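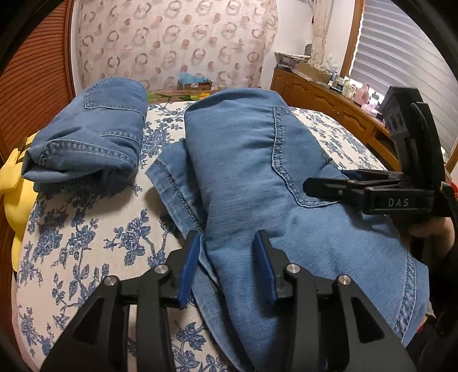 Folded blue jeans on a flowered cover

Linen and laundry: questions from Flustwood tenants

Last updated 21st January
4 min read

What does the linen service cover?
Sheets, pillowcases, duvet covers and bath towels. Lilterent supplies two full sets per bed when you move in. Kitchen towels, bath mats and table linen are not part of the service, and we don't wash personal clothing.

Can I use my own bedding?
Yes. Tell the office before your move-in date and we will leave the bed bare except for the mattress protector. The protector has to stay on. Your rent does not change if you turn down our sheets.

When do I get clean sheets?
Every two weeks. Put the used set in the gray bag and leave it outside your door by 9 a.m. The clean set is delivered the same afternoon. If you miss a pickup, you can bring the bag to the office yourself until 5 p.m. the next day.

Where do I wash my clothes?
The laundry room is on the ground floor, behind the mail boxes. It is open from 7 a.m. to 10 p.m. Your door key opens it. The washers take the laundry card only, not coins.

How do I get a laundry card?
Ask Hanan Najjar at the office. The deposit is $10 and you get it back when you return the card. You can add money at the machine next to the dryers.

New jeans turned my sheets blue. Will I be charged?
Usually not. Dark denim can rub off on light fabric, mostly before the first few washes. Put a note in the gray bag saying where the stain is and we will treat it. If it does not come out, we charge the replacement price of that one piece. Please don't try bleach first, as it leaves yellow marks that we can't remove.

Can I dry clothes in my room?
A folding rack is fine. Don't hang anything on the heater or the sprinkler pipe. Racks can be borrowed from room 102.

The dryer stopped in the middle of a load. What now?
Clean the lint screen, close the door firmly and press start again. If it stays off, call extension 220 and give the number on the front of the machine. Lost credit is put back on your card within three working days.

Can I store winter blankets somewhere?
Each tenant may keep one closed bag in room 169. Write your name and apartment number on the bag. Bags left after you move out are kept until the end of April and then given away.

Who do I contact about a missing item?
Annunziata Pace handles lost linen and clothing, extension 1474.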